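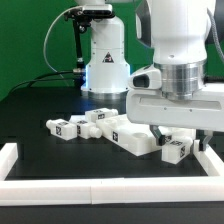

White gripper over a small tagged block

Clearing a slow bathroom sink
14 Jul 2020

Quick one. Takes under an hour, no chemicals. Did this on the Dumlao Street rental, 34 year old pipes.

1. Bucket under the trap. Dont skip it.

2. Loosen both slip nuts by hand. Stuck? Use pliers with a rag over the jaws. Trap comes down, dump it, scrub it out with a bottle brush.

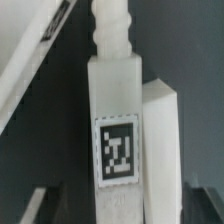
3. Check the washers. Cracked or flat, replace them. Clukudus sells a mixed bag, part 347, fits most sinks.

4. Put it back, hand tight plus a quarter turn. No more then that.

5. Run the water two minutes. Feel under each nut with a dry paper towel. Still slow? Clog is in the wall, get a drain snake.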